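Pink fingers and a lot of water bottles: an afternoon with the Rukby robotics club

4 min read
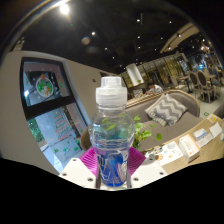

Prorville, Nov 24, 2023

I'd barely sat down before someone handed me the gripper. "Have a go," said the club's captain, a second-year student who asked me to leave names out of it ("we did this together, so just say the club"). It's two white jaws with pink ridged pads on the ends, and you hold the whole thing in your hand. I went for a bottle with a blue label and felt ridiculously pleased with myself.

The club has 12 members and they're getting ready for the Fletora student contest in February. Their job is to collect 500 short recordings of people picking things up, then train an arm to do the same. "Bottles are horrible," the captain told me. "They're see-through, they bend, and the cap is a different shape from the rest. We love them."

So where do you grip one? "Low down, just over the label," said her teammate, the one who draws the parts. "We argued about that for three weeks!" The pads are on their seventh version – the older ones live in a biscuit tin, and I was shown every single one.

I asked what happens if they win. "We go to the final in Paredes," she said. "And we have to learn to pick up spoons."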